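Zwischenbericht Kleiderkammer Hitau — Arbeitsbereich Sortieren, Falten, Ausgeben
Berichtszeitraum bis Ende Januar, vorgelegt von Shewit Hadgu
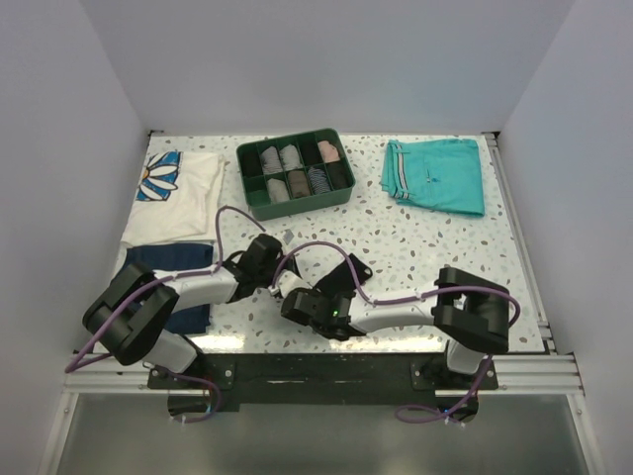

1. Stand der Arbeiten

Der Arbeitsbereich ist seit Beginn des Förderzeitraums durchgehend in Betrieb. Die Annahme der Kleidung läuft weiterhin über den Seiteneingang, die Ausgabe erfolgt am Nachmittag ab 14 Uhr. Alle Stücke werden nach der Wäsche gefaltet und zu Sätzen zusammengestellt. Ein Satz besteht in der Regel aus einem Oberteil, einer Hose und Socken. Im Berichtszeitraum wurden 200 Sätze ausgegeben, im Antrag waren für denselben Zeitraum 67 vorgesehen. Die Abweichung geht vor allem auf die Übernahme der Bestände aus Sindine zurück, die im Antrag noch nicht enthalten war.

2. Falten und Ablage

T-Shirts und Hosen werden auf Rechteck gefaltet und flach abgelegt. Bei bedruckten Shirts soll das Motiv nach dem Falten oben liegen, damit man es beim Aussuchen erkennt. Bei großen Motiven wie der blau-weißen Margerite auf dem weißen T-Shirt verschwindet dabei ein Teil in der Falte, das nehmen wir in Kauf. Dunkle Teile werden inzwischen nach Größe und nicht mehr nach Farbe abgelegt. Desta Birhane hat die Faltanleitung entsprechend überarbeitet, sie hängt in beiden Räumen aus.

Baumwollshirts liegen nach dem Falten oft noch wellig, besonders am unteren Rand. Gebügelt wird aus Zeitgründen nur auf Wunsch.

3. Socken

Für die Socken verwenden wir dunkelgrüne Einsätze mit zwei Reihen zu je fünf Fächern. Pro Fach wird eine gerollte Socke aufrecht eingestellt, sodass Farbe und Muster von oben sichtbar sind. Im abgebildeten Einsatz sind neun Fächer belegt, das Fach vorne links ist frei. Die frühere Lagerung in Kartons hat viel Sucharbeit verursacht und wurde aufgegeben. Beschafft wurden 30 Einsätze, davon sind 22 im Gebrauch. Die übrigen stehen im Lager Fikre und werden mit der zweiten Regalwand aufgestellt.

Einzelne Socken ohne Gegenstück bleiben ein Problem. Hagos Shiferaw führt dafür eine eigene Kiste, die einmal im Monat durchgesehen wird.

4. Personal und Ausgaben

Kalkidan Araya hat die Einarbeitung am Falttisch übernommen. Die Stelle von Lorcan Ní Mhurchú wurde wie beantragt auf den Einkauf und die Lagerliste verteilt. Die Sachkosten liegen im Plan. Nicht abgerufen sind bisher die Mittel für die Regalwand, der Liefertermin wurde von der Firma Hustness verschoben — ein neuer Termin liegt noch nicht schriftlich vor.

5. Nächste Schritte

Aufbau der zweiten Regalwand nach Lieferung
Größenetiketten für Hosen und Shorts
Inventur der Kinderkleidung in Fikre
Abgleich der Lagerliste mit Sindine

Die Belegliste wird mit dem Schlussbericht eingereicht.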